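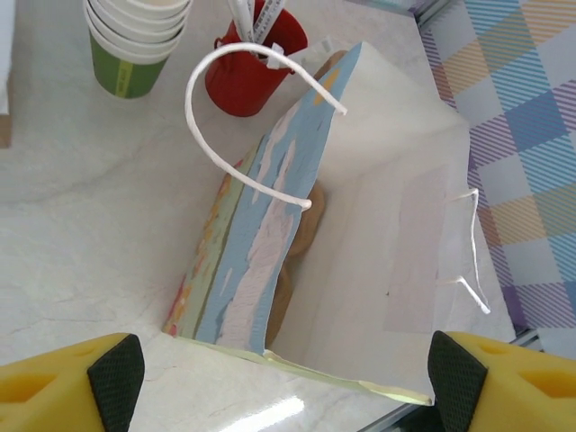

Soft fingers, week two: the gift bag problem

I said last time that I'd stop fiddling with the controller and give the new fingers a fair shot, and I mostly kept my word (mostly!). So this is the long-promised post on the yellow fingers with the black grip pads, compared with the hard Jestberg jaws I've been using since spring.

Quick recap for anyone who skipped the last one. The arm is the same old Hulow, the wrist camera is the same, and the control loop is the same apart from one line I'll get to. All I swapped was what's on the end. The Jestberg jaws are flat, stiff and very precise, and they're great with blocks and boxes. They're terrible with anything you'd find on a cafe table, which is exactly what I've been setting up lately: a paper bag, cups, a bit of cloth, something bready.

Paper bags are the worst. The wall of a bag has almost no stiffness, so when a hard jaw touches it the wall just moves away, and then the other jaw arrives and you get a crease, and then the bag is a different shape from the one you planned for. With the Jestberg set I'd got into the habit of going for the handle every time, and twisted paper handles like to swing. I lost whole evenings to that.

The soft ones bend when they meet something, so I can come in a bit wrong and still end up with paper between the pads. The diamond texture helps too, I think, though I haven't tried them with smooth pads and I probably should before I go around saying so. 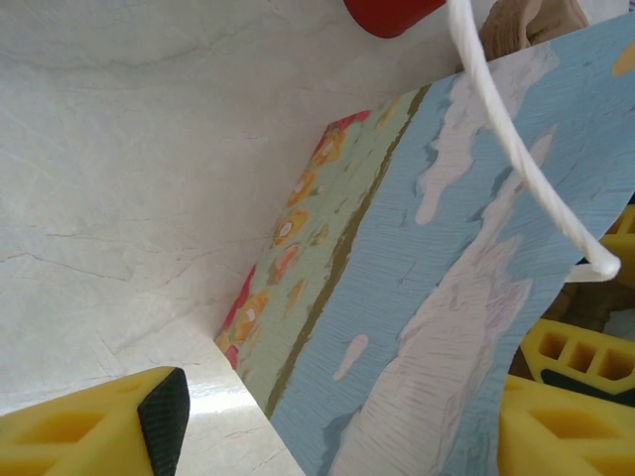

What surprised me more was how much I'd been leaning on the camera to make up for bad fingers. Close up, a wrist camera gives you a huge patch of whatever is nearest and not much else, and my depth estimate gets jumpy on thin edges. With stiff jaws I needed that estimate to be right. With these I can let it be a little off and close slowly. I dropped the closing speed (that's the one line I changed) and left everything else alone for the whole run of 272 grasps.

Glare is still a pain. The tabletop is shiny, and my segmentation loves to call a bright spot an object. I logged 3,855 snapshots over the two weeks and tossed 974 of them for that reason, which hurt. I tried turning the lamp around and got a different bright spot. A polarizing filter is on the list.

Cups I expected to be easy, and they are, up to a point. The soft fingers wrap nicely around a paper cup and don't crush it at the force I'm using, where the Jestberg jaws left two neat dents in every single one. But a soft finger also gives you less say over the angle. Pick up a cup slightly off center and it can rotate in the grip, and from the wrist you don't always notice until the lid fills up half your view. I had around 7 grasps where I'd have sworn the cup was straight and the side camera disagreed with me completely.

I've been meaning to fix this with a little check after closing: look at the lid edge, fit a curve, decide whether the cup has tilted. It works okay on the black lids and hardly at all on white ones against pale stone.

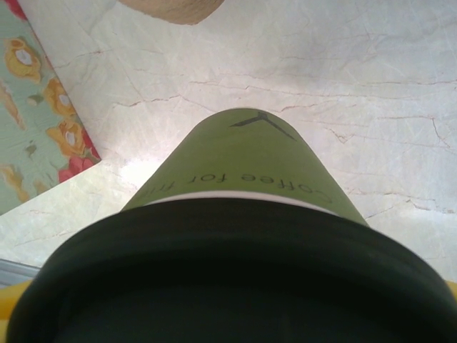 Brostton left a comment on the last post saying I should forget the curve fitting and put a cheap force sensor behind one pad, on the grounds that a tilting cup loads one side first and you'd catch it well before any camera could. Fair point, and I have a Tichý sensor board in a drawer that I bought for another project and never wired up. The catch is mounting it without making the finger stiff again, so I'm going to try it at the base first and see how muddy the signal gets.

The Jestberg jaws are going back on for the box-stacking stuff in August. Until then the yellow ones stay put.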